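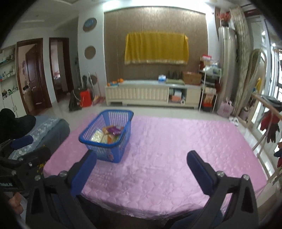 Where in the home are everyday goods kept when the kitchen has no room for them?
Mostly in the living room, on open shelves, on top of the television cabinet, and in baskets on the table.

Figure 7. Living room with textile covers on the table, the sofa and the wall above the television cabinet. Snack packages are kept in a blue plastic mesh basket on the table.

4.2 Covers and open storage in the living room

The kitchen inventory in Section 4.1 left a share of the household's packaged goods unaccounted for. Most were recorded in the living room. The room was coded with the Duvine schedule, which treats each horizontal surface as a separate storage unit and records two attributes for it: whether it carries a cover, and whether the goods on it are contained or placed directly on the surface. The schedule was applied to 600 living rooms in the Prummont district and produced 1,614 coded surfaces. Coding was completed in June 2023 by Jurić and checked by Petek, who had not taken part in the home visits.

Covers were coded in three classes. Class A covers protect a surface that is in daily use, such as a tablecloth or a sofa throw. Class B covers are placed over an appliance. Class C covers are folded and stored on a surface without covering it. The room in Figure 7 contains items relevant to each class. The pink quilted tablecloth, with its raised floral pattern, and the light blue lace cover on the gray sofa are both Class A. The yellow cloth with a fringed lower edge hangs on the brown feature wall over what appears to be a television and was entered as Class B, provisional. The green folded cloth on top of the cabinet was entered as Class C. The curtain was excluded, as window and partition textiles fall outside the schedule.

Provisional codes were assigned wherever the covered object could not be identified from its outline alone. They were retained in the totals but left out of the comparison between appliance types.

Containment was coded separately. The table basket is a typical contained unit: it is portable, has slotted sides that leave its contents partly visible, and holds goods of one general kind, in this case wrapped snacks. The top of the long cream cabinet is a mixed unit. Oranges and a row of dark bottles stand directly on it, together with a blue-and-white tissue box and a woven wicker basket. The open compartment at the right of the same cabinet, which holds stacked items and boxes, was coded as a unit of its own. The white metal rack beside it carries plastic bags and household goods and was coded as mixed, with the bags entered as soft containers.

Two rules were needed for items on or near the floor. A bag standing on the floor next to a storage unit, such as the pink shopping bag by the rack, was assigned to that unit as overflow. Footwear was recorded but not assigned. Garments on a drying rack were also left unassigned, on the grounds that a drying rack holds clothing for a limited period and does not store it. Petek's check found that the overflow rule was the main source of disagreement between coders, particularly where a bag stood between two units. In such cases the nearer unit was taken.

Decorative objects were coded only by the surface beneath them. The vase of red artificial flowers on the floor-standing air conditioner therefore appears in Table 8 under "appliance top, uncovered." A separate code for display was tried in the December pilot and dropped, as the coders applied it inconsistently to fruit and tissue boxes.

The schedule does not record the age of a cover or how often it is washed. Both were collected by interview and are reported in Section 4.3.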